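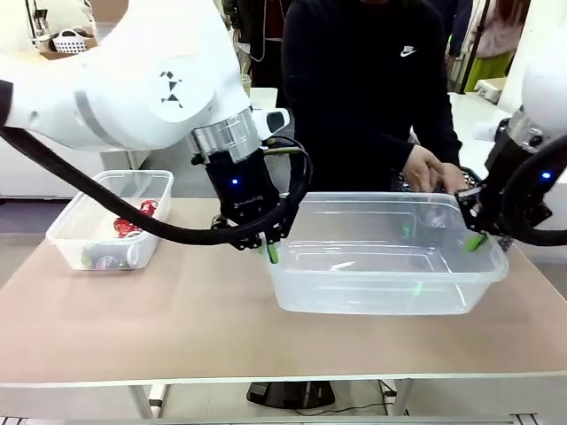
Both arms at the big tub, green pads on the rim

Two-arm tub lifting: is my result real or am I fooling myself?
Posted in Robots & Automation by Unathi Van der Merwe

Hi all, long-time reader, first proper post! I'm writing up a small study on teaching a two-armed robot to handle clear plastic tubs, and I've got myself in a knot over the numbers. We collected 500 demonstrations of the arms gripping a tub at both ends, then trained the same policy twice. One version (we call it Demira) learned from the lot. The other learned from 308, which is what was left after I threw out every run where the two grippers closed at noticeably different moments.

The smaller set did better. On 128 test lifts it dropped or tilted fewer tubs, and the difference wasn't tiny either. My supervisor is pleased, I'm suspicious. See-through tubs are horrible for the depth camera, so maybe the pruned set just has kinder lighting in it? We did most of those in March, in the mornings. Also the contents vary: some runs have the tub empty, some have wrappers and odds and ends in it, and I never balanced that properly (yes, I know).

What would you check before I put "less data is better" in a chapter title?

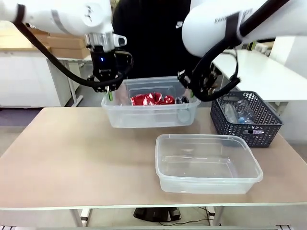

Replies

Ashley Furnival
Please don't put that in a chapter title! What you have is "these 308 beat those 500", and you picked the 308 by hand. Draw 308 at random from the full set, train on that, and do it a few times with different draws. If the random ones land near the full set, your timing filter is doing something. If they land near your pruned set, it's luck or it's training length. Did both versions get the same number of training steps? You don't say, and on a smaller set that means more passes over each run.

For the lighting, split your results by time of day. And test empty and loaded tubs separately, they're different problems. An empty one flexes when you squeeze it and a heavier one sags in the middle, so one average over both tells you very little.

benham_bench
we had this at Rorport with crates, it was the cameras. clean your cameras

Ngubane
I'd go along with Ashley on the random draws, it's the first thing an examiner will ask. I'd also do more lifts. We went up to 400 per policy on a similar job and two of our favourite findings quietly vanished, which was a miserable afternoon. Shuffle the order as well, so you aren't running all of one policy before lunch and all of the other after. And keep the runs you threw out! Train on only those and see how bad it gets.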